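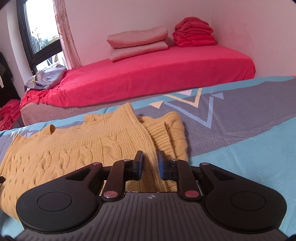
My quilting machine started skipping stitches in April, right in the middle of a wool applique block – of course! It's a Varnance 350 and it only does it on the thick layers. I changed the needle three times and cleaned out the lint.

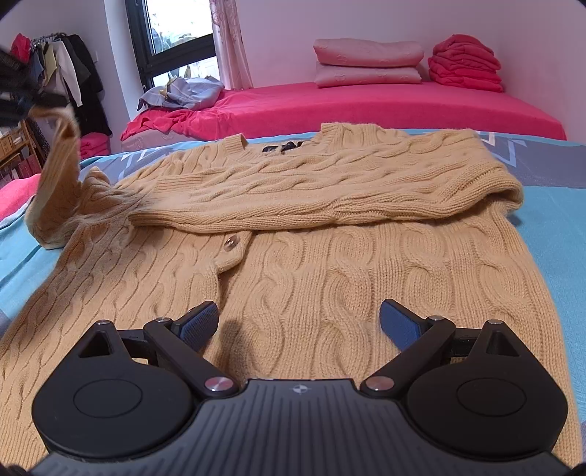
Tania Talukder: Which thread are you using on top? Mine skipped like crazy with 40 weight until I loosened the tension.

It is 40, the Pakby cotton. I dropped the tension to 3 and got fewer skips, but the corners are still bad.
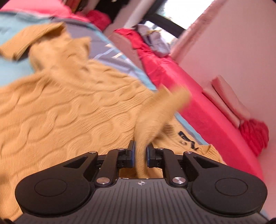
Hendrik Dekker asked if I'd checked the presser foot height. Nope, never touched it! 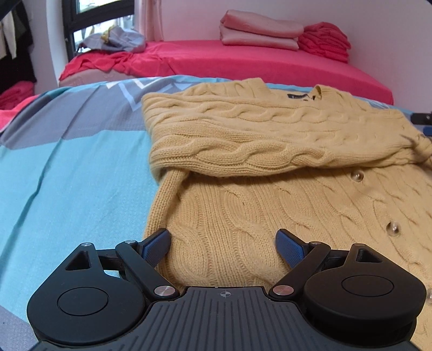 So I raised it one notch tonight and sewed all the way around a scrap leaf with no skips. Leaving this ticket open until the block is done.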